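Forums > Manipulation and Data Capture > Purchasing and Budgets > Hand-held grippers: how many sets for a first year?

14 replies · 1,126 views · 3 shares

kestrel_mount
I am putting together the equipment request for a small lab (four operators, two fixed arms, one bench of general household tasks). The plan is to record most of the demonstrations with hand-held grippers and keep the arms for evaluation. Finance wants a single figure covering the first year and will not reopen it before October.

Current draft:
- four pairs of hand-held grippers
- one spare single
- cameras and lenses to match
- marker cubes, printed in house
- finger pads, quantity unknown
- storage, chargers, one workstation

Two questions. Is four pairs for four operators sensible, or should I buy fewer and share? And what do people allow for finger pads? The supplier quotes them per set and gives no wear figure.

T. Honda
Share. We ran three pairs between five operators at Sakamoto and the grippers were never the limit. Resetting the task was. An operator holds a tool for perhaps half of a shift and spends the rest putting objects back, checking files or eating. Four pairs for four people means one or two pairs sitting in a case while they go out of calibration.

I would take three pairs and put the difference into storage and a second workstation.
Tatsuya Honda

flatbed_ollie
Disagree with the above. The argument holds only if all your pairs are identical and stay identical. Ours did not. Once you have one pair with a slightly stiff trigger, everybody avoids it, and your three pairs are two. Buy the four.

kestrel_mount
What is the failure that takes a pair out of use? Mechanical, camera, or markers?

flatbed_ollie
In order: cable strain at the camera, trigger return spring, dropped on the floor. The markers are cheap and I do not count them.

T. Honda
You should count them. A cube that has been knocked a degree out gives you bad tracking for as long as it takes somebody to notice. We lost 207 episodes that way before we put in a check at the start of each session. The cube cost almost nothing. The operator hours did not.

flatbed_ollie
That is a procedure problem and it does not belong on a purchase order.

T. Honda
It belongs on the purchase order if the fix is a calibration jig, and it was. Put one jig in the budget. Ours was machined locally and took six weeks to arrive.

vdahlgren
Vidar Dahlgren, Kotholm. I have been through two budget rounds for this sort of kit, so some figures.

Finger pads: we change them every 1,000 episodes whether they look worn or not. That is conservative. Divide your planned episode count by that, multiply by the pads per gripper, add a quarter. Do not accept a different pad material halfway through the year, even if the supplier says it is equivalent. Grip changes, the operators compensate without noticing, and you end up with two datasets.

Spares: one complete gripper per two pairs. A single spare for four pairs is thin.

Cameras: buy all of them in one order. We added units later and received a newer revision with a different field of view. It took longer to reconcile than it had taken to record.

cobalt_spanner
Is in-house printing of the cubes worth it? We were quoted for printed aluminium ones at Flilladico and the price made me laugh.

vdahlgren
In-house is fine for the first year. Use matt stock, glue it flat, and keep the print scale locked. Glossy paper will give you glare under strip lighting and you will lose detections on one side of the room only, and that takes a while to find.

flatbed_ollie
Still say four pairs. The spare ratio Vidar gives works out at four pairs plus two singles for this case. At that point Tatsuya's three-pair scheme with the same ratio saves very little.

T. Honda
It saves a pair, two cameras and the pads to go with them. On our prices that was around 58 per cent of a workstation. I would rather have the workstation. Conversion of the recordings was our queue for most of the year, and no number of grippers shortens it.

kestrel_mount
Floor space has come up as well. Finance has asked whether we need a dedicated room or can use the end of the open office at Sandville. What have people got away with?

vdahlgren
An ordinary office will do. We work between the desks and have never had a dedicated room. What matters is that the tracking has enough fixed texture to hold on to and that the operator can turn without hitting furniture.

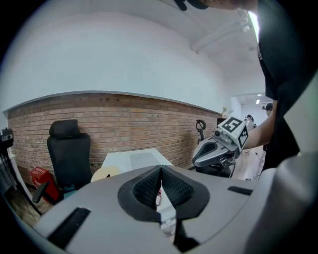 Allow two metres clear in each direction per operator and you can run two people at once if they agree which way they are facing. The cost that does get missed is power. Budget for extra outlets or a decent charging shelf, and put it under building works if your finance people allow that, as it then comes out of somebody else's line.

cobalt_spanner
Two metres is generous. We manage on less for tabletop tasks. For anything involving drawers or doors I would agree with it.

T. Honda
Agree on power. I would also ask for a lockable cupboard. Grippers left on desks get picked up and squeezed by visitors.

kestrel_mount
Thanks all. Revised draft is three pairs, two spare singles, all cameras in one order, one jig, pads by Vidar's formula and a second workstation. Outlets go under building works. I have left a fourth pair as an optional line with a note that it can be dropped.

flatbed_ollie
They will drop it.

vdahlgren
They will. Move the second spare single into the main kit line so it does not go the same way, and get the supplier to hold the camera revision in writing before you submit.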